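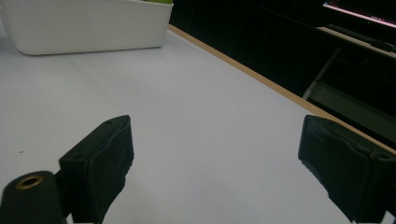 Mamta Grewal wrote in after the last issue to say that I was being unfair to the clear desk people, that her own office had gone over to bare desks in November, and that everyone there was calmer for it. Had I tried it, she wanted to know, before making fun of it?

Fair question. I have tried it, on and off, mostly when I was supposed to be doing something else. I liked it. I like the first morning of it very much, and by the end of the week I can't find the stapler. But whether Mamta's office feels calmer and whether a company should make a rule about it are separate matters, and the second is the one I keep getting press releases about.

The latest came from Bornitz, the workplace consultants, and it says that staff who clear their desks at the end of each day are "significantly more focused" the next. The number going around is from a survey of 282 office workers. I asked for the questions. It took two emails and a phone call, and what arrived was a summary with the wording of most of them left out. The ones that were left in asked people how focused they felt. They did not measure any work. No one was asked to clear a desk who didn't already clear it, and no one was asked to stop.

You can probably see the trouble. People who are on top of their work tend to have time to tidy up before going home. People who are drowning leave the pile where it is and run for the bus. Ask both groups how focused they feel and you'll get just the result Bornitz got, even if the tidying does nothing at all. It might do something! I'd be happy to hear that it does. This survey can't tell us.

Eluned Wynne has been through a clear desk rule from the other side. She was at Custow when it was brought in for all 900 employees, and she remembers the training session better than the reasons given for it. "We were told a cluttered desk was a cluttered mind," she said. "Then they took away the filing cabinets." The paper went into tote bags, and the tote bags went under the desks. People with photos of their kids put them in a drawer, and then the drawers went too, when the company moved to shared seating.

I suspect that last part matters more than the focus. A desk with nothing personal on it can be used by anybody, and a firm whose desks can be used by anybody can get by with fewer of them. There's nothing wicked in wanting to save on rent. Offices are expensive and plenty of them sit half used. I would just like the memo to say rent if it means rent. When it says wellbeing, and the wellbeing happens to cut the lease on the top floor, I start reading the footnotes.

There are decent arguments for clearing up. Cleaners can't wipe a surface that has a week of mail on it. Medical and legal offices shouldn't have client names lying about overnight, and most of them already have rules on that, with good cause. If you share a desk, leaving your lunch things on it is rude. None of this needs a survey. Rigoberto Benavides, who runs the front office of an insurance agency in Eynon, has one line on the subject in his staff handbook: lock up anything with a policy number on it. The rest he leaves alone. His own desk, he admits, is awful.

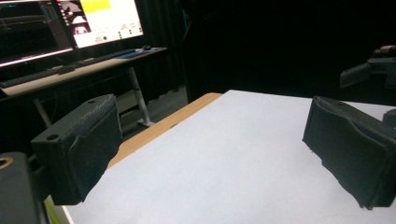 White tabletop, dark pads.

The furniture trade has noticed all this, of course. Bornitz also has a partner range of desks, a fact that appears on the last page of its summary in smaller type than the findings. They come in pale finishes "selected to support mental clarity." I asked what had been tested. The reply said that the finishes were "informed by research into calm environments" and attached a brochure. I've read the brochure. The research isn't in it.

Gwilym Powell, who has been fitting out offices around Furkcombe for most of his working life, laughed when I read him the line over the phone. Pale tops sell, he said, and they show up coffee rings, so people wipe them more. He thinks dark ones hide dust until somebody runs a finger along them. As a theory of desks it's at least one that you could check.

So, Mamta, I don't doubt you. If your office picked this for itself and people like it, carry on. What I'd want to know is whether anyone was allowed to say no, and what happened to the ones who did. Somebody with a pile system that works for them is losing something when the pile goes, and the surveys I've been sent never ask about that.

If your workplace has a clear desk rule, I'd like to see the actual wording. Send it to the usual address by 19th January with the company name blacked out if you prefer. Nhi Triệu is putting the replies together for the next issue and would be especially glad of any that give a reason for the rule.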